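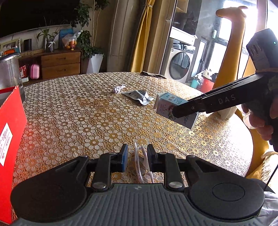
Why does milk come in cartons made of paper?

A carton is mostly thick paper, and the paper has a very thin layer of plastic on each side that keeps the milk from soaking through. Paper is light, it folds easily, and it can be printed on before the carton is put together.

What is inside the wall?

If you cut a strip from an empty, rinsed carton and leave it in a bowl of water overnight, the layers start to come apart at the cut edge. You will find paper in the middle and a clear, stretchy skin on both sides. Cartons that sit on a shelf without a refrigerator have one more layer, a sheet of aluminum thinner than a hair. It keeps out light and air.

How does a flat sheet turn into a box?

The paper arrives at the dairy already printed. At some dairies it comes as a long roll, and at others as flat sleeves. A machine folds it along lines that were pressed in earlier, heats the plastic until it is sticky, and squeezes the edges together. The plastic works as the glue. Then the milk goes in and the top is sealed.

Reto Koller runs the filling line at the Diredcombe dairy. His smallest cartons hold 200 milliliters, the size many schools give out at lunch. "When a seam leaks, we stop and look at the heater first," he says. "It's nearly always the heater."

What is all the printing for?

Some of it is there to get your attention. Small milk cartons often have bright colors and a cartoon figure, like the white one held over the lace-patterned tablecloth. Big numbers are easy to read from far away. The barcode is for the store. A scanner reads the dark and light bars and turns them into a number, and the cash register looks up that number to find the price.

Other parts are there because of rules. Look on a carton at home for the list of ingredients, the amount of milk inside, and a date. The date is usually stamped on last, after filling, so it may look a little crooked or smudged.

Are foil packets made the same way?

They are close relatives. A sachet is a small flat packet, often used for powder or sauce. Many are made of thin plastic film joined to a shiny metal layer. There is usually no thick paper in them, so they crumple easily and can't stand up on their own - a carton can, even when it is empty.

Can a carton be recycled?

In many towns it can. The cartons are mixed with water in a big tank until the paper turns to mush. The plastic and metal are taken out, and the mush is made into new paper. Ask a grown-up what your town accepts, and rinse the carton before you flatten it.

Words to know

Seam: the place where two edges are joined.
Sachet: a small sealed packet.

Page checked by Paraschiva Cârstea, 9/24/25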